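Prometport Shares Results From Two Years of Work on Teaching Grippers by Hand

02/07/2018 — Prometport is very pleased to share the first full results of Dratine, a research method that lets people teach a robot everyday chores by doing those chores themselves with a hand-held gripper. The tool carries its own camera, so each recording shows the job from just where the fingers are.

The team, led by Shengli Jin and Aparecida Vasconcelos, gathered 198 recordings across 8 household tasks, and the robot arm then learned 7 of those tasks well enough to repeat them in a kitchen it had never been in before. Recordings start with the fingers wide apart and nothing between them — a small habit, but one the team has grown very fond of, as it gives the learning software the same clean beginning again and again.
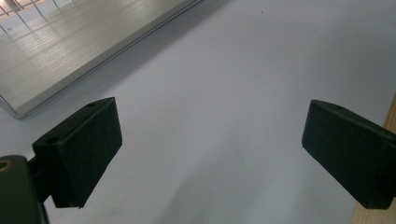

Does the person recording need to know anything about robots?
Most people pick up the tool and make a usable recording after a short practice, and no programming is asked of them at any point.

"We wanted my aunt to be able to teach it, and in June she did," said Anselmo Lins, who wrote the training guide. "She had plenty of advice for us afterward, too, and a good deal of it went into the guide!"

The one task still giving trouble is folding thin cloth, and Hefin Kneath's group at Jugah will be taking a closer look at it with the Prometport team. The recordings and the guide will be shared with other research groups on request, and Ronaldo Trindade is happy to hear from anyone who would like to try the method.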